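Clultberg Needs to Say What It Knows About the Bakalis Road Shootings

2021-06-26

Four people have been shot on the Bakalis road since October. Two of them died. In each case the police in Clultberg put out a statement of a few lines, said the attackers had fled and promised that a search was under way. Then the statements stopped.

I have lived off that road for 26 years and I don't expect the police to give away a case while they are working on it. I do expect them to tell people whether the road is safe to drive after dark. So far the only advice has come from the bus drivers, who quit running the last trip to Zavimden on their own decision in the spring.

A search has to end somewhere. Either someone is arrested, or the police come back and say they have no suspect and need help. Both are news, and the families should hear it before the rest of us do. One family learned from a radio program that the case had been passed to another office.

The district says it lacks staff. That may be true. A short public update once a month takes one officer an afternoon. The Zavimden station has managed it for years, and people there call in tips because they know where the case stands.

More than 200 residents signed the letter asking for a public meeting. It went to the district office and got a form reply with a reference number.

Money is part of this too. The council has set aside funds for other projects, and the road still has no working lights past the quarry turn. I am not against those projects. I would put the lights first.
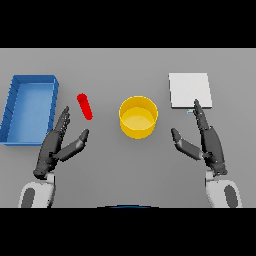

What should happen now

Name one officer as the contact for all four cases and publish the phone number. Put a patrol car at the quarry turn from dusk until the last shift lets out. Hold the meeting — in Bakalis, in the evening, when working people can get there.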